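Travaux pratiques de préhension robotique
Séance 3 - Comparaison de préhenseurs en volume contraint

Objectifs de la séance

La présente séance porte sur l'évaluation comparée de deux préhenseurs : la pince parallèle Stiren et la main articulée Gudley. Les étudiants devront établir un protocole reproductible, conduire les essais et rédiger un compte rendu argumenté. La lecture préalable du chapitre 2 du polycopié est obligatoire.

Rappels

Un préhenseur se caractérise par son ouverture maximale, son effort de serrage, son nombre d'actionneurs et son encombrement. Ce dernier critère est souvent négligé lors des essais sur table dégagée. Il devient déterminant lorsque l'objet repose au fond d'un bac ou d'un tiroir, car les parois limitent à la fois l'orientation du poignet et l'écartement des doigts.

La pince parallèle offre une commande simple et un modèle de contact bien établi. La main à doigts articulés s'adapte à des formes plus variées, au prix d'un étalonnage plus long et d'une sensibilité accrue aux erreurs de position.

Dans la configuration à tiroir ouvert, la main droite du robot saisit un petit objet doré et brillant, parmi de petites boîtes de formats différents.

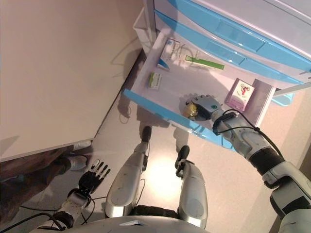 Pourquoi ne pas régler d'emblée l'effort de serrage à sa valeur maximale ?
Un effort excessif déforme les emballages légers et masque les défauts de positionnement des doigts. On part donc d'une consigne faible, que l'on augmente par paliers jusqu'à obtenir une prise stable.

Protocole

Chaque binôme réalise 50 essais par préhenseur, répartis sur l'ensemble des objets du lot. La consigne d'effort initiale est fixée à 8 N. Un essai est déclaré réussi lorsque l'objet est extrait du tiroir sans chute, puis maintenu pendant 3 secondes au-dessus du plan de dépose.

Les échecs sont classés selon leur origine : collision avec une paroi, glissement, défaut de détection ou erreur de trajectoire. Toute reprise manuelle de l'objet entraîne l'annulation de l'essai - celui-ci est alors recommencé dans les mêmes conditions.

Les mesures sont enregistrées au moyen du contrôleur Sandhu. L'horloge du contrôleur doit être synchronisée avec celle de la caméra avant le premier essai.

Compte rendu

Le document remis comportera le tableau des résultats, l'analyse des échecs et une recommandation motivée pour la cellule Lurkport. Il est à déposer sur l'espace du cours avant dimanche, 18 h.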